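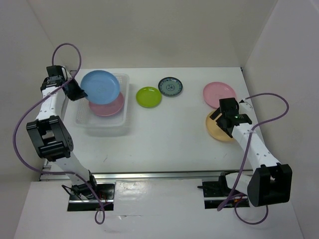
Plate storage, second attempt

The plates we use every day do not match, and that makes them awkward to store. A set from one maker nests. Ours come from four or five sources, with different diameters and rim angles, and a stack in the order they leave the drying rack leans to one side by the third plate.

Until May they lived in the cupboard in exactly that kind of stack. The small ones ended up underneath, so getting one out meant lifting everything else. I chipped a Lamton side plate this way and decided to change the system.

The replacement is a perforated plastic basket with a raised rim. I considered a wire rack from Sitono, but the slots were 12 mm wide and our deeper plates would not go in. The basket has no slots. Plates go in flat, largest first, and the whole thing lifts out to the table. The holes let any leftover water drain, though I still towel everything first.

Loading order matters more than I expected. Large plates form the base. Small ones go on top, patterned ones last, with a square of felt under each. Roksolana Zhuravel suggested the felt after seeing the scratches on my glazed plates. Paper towel also works but slides.

Weight is the limit. I put a full load on the kitchen scale and it read 3,000 g, of which the basket was 500 g. The shelf handles that without sagging. I would not go higher with this basket, as the rim starts to flex when lifted from one side.

Still to do: trim the felt for the smallest plates, and move the shelf pegs down one hole so the basket clears the door hinge.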